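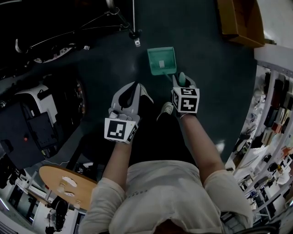

A dustpan held by its handle in the fingers of a handheld gripper.

We use cookies to keep you signed in and to remember your reading preferences. Manage settings or continue.

Filed under: Workplace and Facilities > Cleaning > Automation

Can a machine take over floor sweeping in a small workshop yet?

Haiyan Liao

I am responsible for facilities at Skurlow, a repair shop with seven employees and one large open floor. Our management has asked me to prepare a recommendation on whether any part of the daily cleaning can be assigned to a machine during the next budget period. I would appreciate the views of members who have looked into this seriously.

The work in question is modest. At the end of each day an employee sweeps the floor, gathers the sweepings into a dustpan, and empties it into a bin. Boxes are often left on the floor, and the chairs and carts are seldom in the same place two days in a row. Cables are a regular obstacle. The task takes 31 minutes when done properly, and it is frequently not done properly on Monday.

We already own a disc-shaped robot vacuum. It performs adequately in the office but must be kept out of the workshop, where it becomes caught on cables and does not collect metal offcuts. My interest is therefore in a machine that can pick up and use ordinary tools, including the broom and dustpan we already have.

I have seen material in which a person works with a gripper in each hand, with printed marker cubes mounted on the devices, and handles everyday objects through them. A dustpan was among these objects. A colleague has taken this as evidence that a sweeping robot is nearly ready for purchase. I am less certain, and I would like to know what conclusion may reasonably be drawn.

Jong-dae Joo

The short answer is that your colleague's conclusion is premature. When a person holds the grippers, the person supplies the judgment: where to stand, how hard to press, when to tilt the pan, and what to do when a screw rolls under a shelf. The marker patterns are commonly used so that a camera can establish the position and angle of each gripper as it moves. The resulting record may later be used to train a robot with similar fingers. A record of a person doing a chore does show that two simple fingers can hold the handle of a dustpan. It does not establish that a robot will do the same without supervision in your building.

Sweeping into a dustpan is harder than it sounds. The lip of the pan must stay flat against the floor while the other hand brings the broom toward it, and the two hands must agree with each other throughout. A small lift at the front edge sends the dust underneath. The full pan must then be carried level to the bin. People correct these errors without thinking. Machines I have observed correct some of them, slowly, and on floors that had been cleared beforehand.

For the purposes of a recommendation, I would suggest separating the work into two parts. Open floor with no cables can be assigned to a floor-cleaning machine now, provided the model is rated for the debris you produce. Corners, the area under shelving, and any use of a handheld tool should remain with your employees. I would also ask any supplier to demonstrate the full task on your own floor at 5 p.m., with the boxes and chairs left exactly where they are at that hour.

Please note that metal offcuts can damage consumer vacuums. Confirm this point with the manufacturer in writing.

Shengli Fan

We got rid of ours. The staff spent more time freeing it than sweeping. A wide push broom was the better purchase.

Hongmei Qian

I agree in large part with Jong-dae Joo but wish to add a point on cost. At the Grisero site, where I supervise two shifts, we kept a log of every occasion on which our floor machine required help. It recorded 139 stoppages over 312 runs. Most were cables, and the number fell sharply once the cables were raised off the floor. That change also made manual sweeping faster, so not all of the benefit should be credited to the machine.

If your budget allows for only one measure, I would recommend cable hooks and a fixed place for carts and boxes. It will help your present staff immediately and will be needed in any case should you later bring in a robot with arms. As to when such a robot will be suitable for a shop of seven people, I am not able to give a date, and I would treat with caution any supplier who does.

Haiyan Liao

Thank you. I will propose the cable work first and request an on-site demonstration before any purchase is considered. Could Hongmei Qian please state whether the log was kept on paper or by the machine itself?

Hongmei Qian

On paper, on a clipboard beside the charging station - the machine's own record did not say why it had stopped.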